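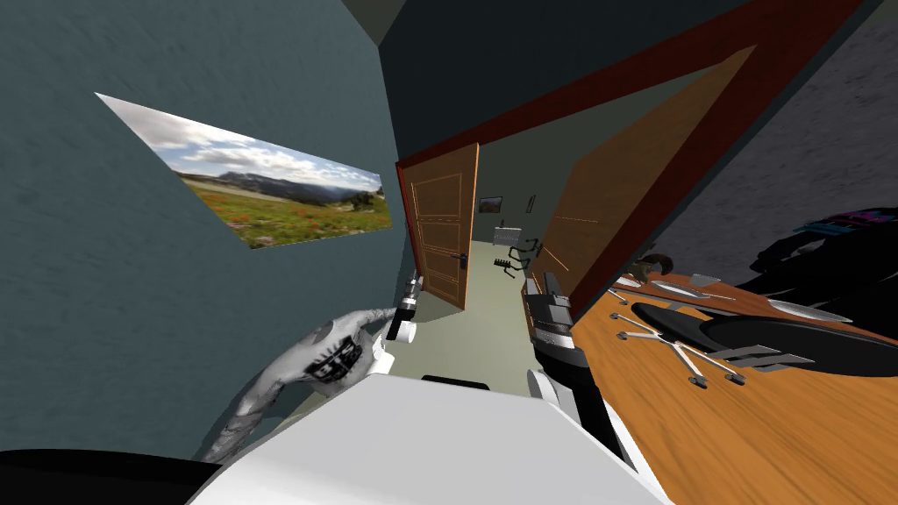

Inside doors are covered by the new repair grants in Cloltstead.

Cloltstead opens repair grants for older homes

Owners of older homes in Cloltstead will be able to apply for up to $2,000 toward the repair of doors, windows and stairs under a program approved by the town council.

Applications open in July and will be taken at the housing office on Moura Street or by mail. The council has set aside enough money for nearly 200 homes in the first round, with most of the work expected to be done before winter.

The grants are meant for houses and apartments built before the town's current building code came in. Many of these are in the Podar neighborhood, where homes went up quickly for mill workers and have had few large repairs in the years after the mill closed. Residents there have complained for a long time about sticking doors, drafty windows and stairs that are too steep for modern rules.

Emanuel Ciobanu, who heads the housing office, told the council that small repairs are often put off until they become big ones.

"A door that drags on the floor gets forced open every day for ten years," he said. "Then the hinge pulls out and takes part of the post with it. Fixing the hinge early would have cost very little."

The program grew out of a trial last year in 17 homes, all of them in Podar. Inspectors visited each one, wrote up a list of needed repairs and got prices from local contractors. Doors came up more than anything else on the lists, followed by window sashes and handrails. In most of the homes the original doors could be kept, with new hinges, some planing along the edge and, in a few cases, a new lower rail.

Repairing old doors was a point of debate at the meeting. An earlier draft of the plan would have paid only for new ones, on the grounds that they are cheaper to buy and quicker to hang. Several residents spoke against that, saying that standard doors from the store don't fit the odd openings in their houses and that cutting the openings to size costs more than the door.
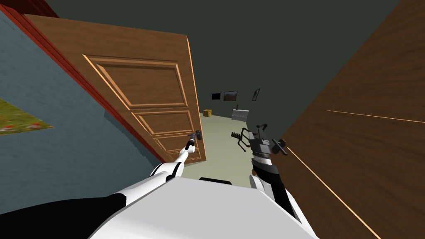

The final version pays for either one, as long as the contractor explains the choice in writing. Doors between an apartment and a shared hallway are treated separately. They must meet fire rules, and an old door that can't be brought up to standard will have to be replaced.

Severin Brunner, a carpenter at the building firm Zellis, carried out part of the work in the trial. He said that the usual trouble in Podar is the house, and the doors are mostly sound.

"The floors have settled, so the frames are out of square," Brunner said. "You take a door off, and there's nothing wrong with it. You have to work out which way the wall went before you start cutting."

He said most inside doors took him half a day. Front doors took longer, mainly because of the locks and weather strips.

Under the rules, an owner pays the first quarter of the bill and the grant covers the rest, up to the limit. Owners on low incomes can ask to have their share waived. Landlords may apply, but for no more than 2 units each, and they can't raise the rent for one year after the work is finished. Tenants can't apply themselves but may ask the housing office to contact their landlord.

Paint, carpet and new kitchens are not covered. Neither is any work that was started before the application was approved.

Council members voted in favor of the program after moving some of the money from a street lighting project that has been delayed. One member asked for a yearly report on how many homes are served in each neighborhood, and this was added before the vote -- the first report will be due next spring.

Application forms will be available at the front desk of the housing office, which is open until 4 p.m. Applicants should bring proof of ownership and, if they have one, a written price from a contractor. Those without one can ask for an inspector's visit on the same form.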